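Raltthorpe workshop group releases plans for two-armed laundry robot

RALTTHORPE, July – Members of the Ogola shared workshop have released the drawings, parts list and control code for Kondon, a home-built robot with two arms that is being taught to load and unload a front-loading washing machine. The files are free to download and may be copied or changed by anyone.

Kondon was put together over 110 evenings by Mwangi Laizer and Upendo Kimaro. The arms are fitted with two-finger grippers and work between the drum and a plastic laundry basket set on the floor in front of it. Red clothing was used for much of the early practice.

"We picked laundry because cloth is hard," Laizer said. "A shirt never lies the same way two times. The door is hard too, but at least it stays where you left it."

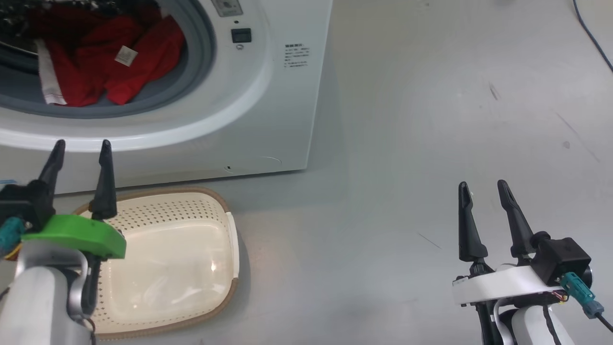
Inès Caron said she would have started with towels, and that sleeves were going to give the group trouble for a long time yet. She has asked for the grip settings to be published with the drawings, and they are now in the download.

The group rebuilt the wrist mounts 3 times before settling on the current design. Earlier mounts flexed when the arm pulled on heavy items. The released version can be made on an ordinary hobby printer, and the parts list gives other choices for builders who can't get the same motors.

A camera at the wrist gives a close view of the door and the basket. The builders say lining up with the door is still the slowest part of the job – almost 70 seconds on a typical run – and they would like help with it.

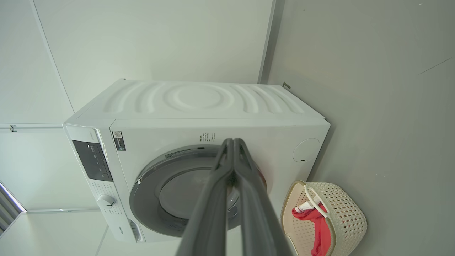
What is in the release

The download holds drawings for both arms, wiring notes, the control code and a written log of failed runs. Karim Lahlou edited the log. Builders should read the section on cable routing before cutting any wire.

Kondon is not for sale and is not finished. It should not be left running without a person in the room.

Build nights

The workshop on Ostberg Lane will hold open build nights through July, starting at 6:30 p.m. Visitors can bring their own parts. Children must come with an adult.

Contact: Danica Bartoš, Ogola shared workshop, Raltthorpe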